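Stetindale Kitchens – Staff Meeting
Minutes of the meeting held Wednesday, 3:00 p.m., in the break room

Present: prep, line, dish and front counter staff, both shift leads, site manager. A technician from Cirkasach joined by phone.

1. Minutes of the last meeting
Approved with one correction. The walk-in door gasket was ordered but has not been replaced.

2. Robot arm, status
The site manager went over where things stand. The arm from Cirkasach will take over shelf-to-counter fetching and plate setup on the early shift. Until then the work is being run in simulation, in a model kitchen that is not laid out like ours. Hot line work is not part of the contract. Staff had asked to see the fetching task before any schedule changes, with small items in a bowl on the refrigerator shelf and the arm coming in from below. 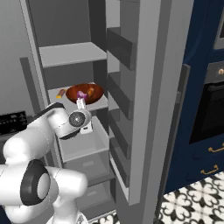 Arruda asked who would be responsible for rotating stock once the arm is doing the fetching, and said that date checks get done now because a person has the door open anyway. The site manager agreed this had not been written down anywhere. For now date checks stay with the opening prep cook and will be listed as their own task, with paid time for it. The lead on early shift will draft the wording.

A question was raised about the refrigerator being left open between picks. The technician said hold-open time can be capped in the settings. Dish staff asked that the cap be posted where people can read it.

3. Hours and jobs
The manager repeated that no position is being cut this year. Two early shift staff would move from fetching and setup to portioning and order checking. Both jobs are at the same rate. Several people said they had heard the same in 2021 when the dish conveyor went in, and that evening dish hours went down afterward. The manager said hours will be posted monthly so they can be compared. Staff asked for this in writing. Agreed.

Training will be 30 minutes per person, on the clock, covering the stop button, clearing a dropped item and who to call. The line cooks thought that was short. To be looked at again after the first group.

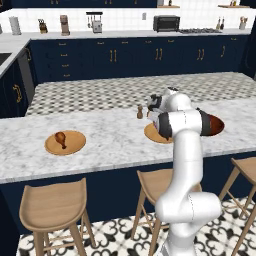

Plate setup will stay under a person's eye for the whole trial. The lead on late shift wants the checker to stand across from the arm, with a clear view of the plates – reaching in next to it is not allowed while it is powered. Small things standing near a plate were the main worry, like the pepper shaker by the plate the arm is reaching over. Front counter asked that shakers and bottles be kept off the setup area during the trial. Agreed. Stools and carts are also to be kept out of the arm's reach, and tape will go down on the floor.

4. Budget
$2000 set aside for floor tape, a second stop button and a guard rail. Dralton has quoted for the rail. A second quote is needed before ordering.

5. Other business
The break room microwave is still tripping the breaker. Please use the one by the office.

Action items
Early shift lead – wording for date checks.
Site manager – written statement on hours, second quote for the rail.
Cirkasach – hold-open setting, printed copy for the wall.

Next meeting in December, same time. Meeting closed.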